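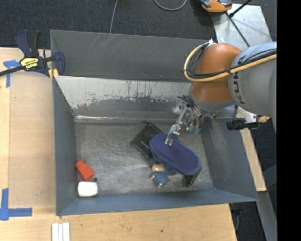

## Opening (slide 1, leave it up while people find seats)

Wait for the door to close. Don't start with the joke about the shoe. Kathleen says the joke about the shoe needs context and she is right.

Hello, I'm Ojārs Strazds, I work on the picking project at Timavine, and the title in your program says "Data-Driven Grasping in Cluttered Bins." I wrote that title in a hurry. The talk is about how we got 3388 labeled grasps out of a metal bin and what we'd do differently, which is most of it.

Point at the shoe. Gripper tip is on the upper left part, and there's a black pouch partly under that same end. Ask the room: would you call this a good grasp? Take hands. There is always one person who says it depends. Thank that person.

## What we thought we were doing

- Plan on paper: fill bin, let arm pick, write down whether it held. Repeat until clever.
- The paper plan fit on an index card. I still have the card.
- First target was 1000 attempts. We picked that number for the zeros.
- Hit it and trained on it. The model was excellent at red bottles. It had opinions on nothing else.

(Pause. If they laugh, fine. If not, go straight to the next part, do not explain.)

Why bottles? Go slowly here, it's the part people write down. Whoever loaded the bin tended to put the bottle in last, so it sat on top, so it got picked, so it got counted. We had built a fairly expensive machine for learning Charito's habits. Charito is in the third row and has agreed to be mentioned. She has not agreed to stand up.

## Loading the bin

Changed three things in July:

1. Objects come off a shuffled list. You take what the list says, including when the list says doll again.
2. Everything gets tipped in from a tub. No arranging. Dymphna had to be spoken to about arranging.
3. The bin goes back to the tape marks before every session and gets clamped. Point at clamp, upper left. Point at tape below it.

Story about the clamp, short version: 632 attempts recorded with the bin having crept toward the robot by a finger's width. Every label was true and every position was wrong. We kept the files in a folder called "Ivach," after the village where Ustyna was on vacation when she got the phone call. It's now a verb. You can Ivach a dataset.

If running late, skip the verb.

## Labels

The question everybody asks is how we decide what counts as success. Ours: object leaves the bin, stays up for 2 seconds, one object only.

The last bit is where the arguments live. Go back to the picture in their heads: shoe overlapping pouch, something black sticking out under the other end. Say the shoe comes up and brings a friend. Is that a success? Dymphna Ó Ceallaigh says no, the customer ordered a shoe. Ustyna Hladun says yes, the customer got a shoe. We now have a third label, "plus one," and it has turned out to be the most useful column in the spreadsheet. I voted against it.

Failures: keep them. We threw out a whole early batch of misses because they looked bad in the weekly chart. A model that has only seen things go well behaves like a nephew with a new credit card.

*(Kathleen has flagged the nephew line. Use judgment. He may be watching the stream.)*

## The floor of the bin

People worry about the objects and forget the bin. Look at that floor: scratches, swirls, a pale streak of glare next to the doll. Then look at the sloped panel at the back, with all the chipping. Our first segmentation tool, Grillow, proposed grasps on the glare. Confidently, too. We considered buying a new bin. Then somebody asked what the bins look like in the places where this will be used, and we put the catalog away.

Tiny dark round item in the lower left, between the red and the white things: ask if anyone spotted it. Small stuff is where our numbers are worst. No slide for this because the slide was depressing.

## What I'd tell you to do on Monday -> change, they fly home first. "What I'd do next"

- Shuffle before attempt one. It costs a list.
- Check the bin position every session and write down that you checked.
- Let two people label the same batch and compare. Ours disagreed more than either would admit at lunch.
- Stop collecting once in a while and train something bad on purpose. We went over 1000 without looking.

## Questions I will get

**Why shoes?** They bend, they have a hole in them, and they're different from every side. Also we had shoes.

**Can we have the data?** Yes, after the Ó Néill partners sign off. Don't promise a date. Last time I promised a date.

**Would simulation be cheaper?** Yes. Charito will take that one, she has a whole speech. Repeat the question for the mic.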